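Druvlow Kitchen Inventory Notes
Data card, revised October 6, 2024

Print this page | E-mail this page

Druvlow is a table of storage records for dry goods kept in home kitchens. Each row is one item in one household: what it is, where it is stored, the date it was opened, and the date it was used up or thrown out.

Contents

The release has 3000 rows from 286 households in Clotel and Cárdenas. Files are UTF-8, comma separated, with one header line. Dates are year-month-day. Empty cells mean the household left the field blank; they do not mean zero.

Fields

item_code: short code from the Flellent list
place: counter, cabinet, drawer or pantry
opened, closed: dates
outcome: used, discarded or unknown

Known problems

Spices are undercounted. Many households logged a whole rack as one item. Flour and meal were merged under one code in version 2 and split again in version 3, so older rows need the lookup table before any comparison by item.

The place field records where an item was kept on the day it was opened. Later moves are not tracked.
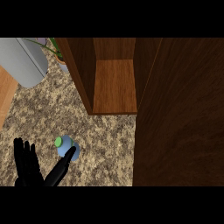
Rows with an outcome of unknown should be dropped before computing shelf time. Leaving them in pulls the median down, as the closed date is then filled with the last contact date for the household.

Use

Free for research and teaching. Cite the version number.

Related items
Flellent item code list
Druvlow change log
Cárdenas household form

Contact | Copyright Druvlow | Back to top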